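Das Sireck-Abkommen ist eine zwischenstaatliche Vereinbarung über die Instandhaltung militärischer Ausrüstung, benannt nach dem Verhandlungsort Sireck. Es regelt die Entsendung von höchstens 41 technischen Fachkräften.
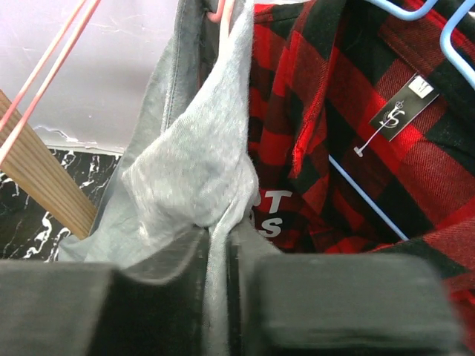 Graues Kleidungsstück vor rot-schwarz kariertem Hemd

Das Mandat umfasst Wartung und Ausbildung – Kampfeinsätze sind ausgeschlossen. Die Verhandlungen leitete der Diplomat Settimio Mancuso. Das Abkommen trat am 27. Februar 2022 in Kraft und gilt 20 Jahre.

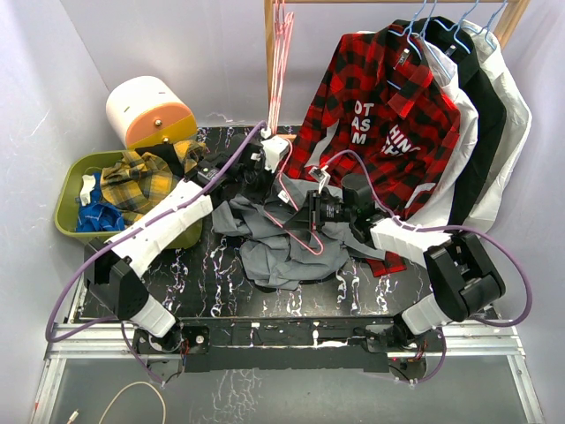 Zweiarmiger Roboter an einem schwarzen Tisch mit Wäsche

Streitfälle werden einer Schiedsstelle in Skiritz vorgelegt.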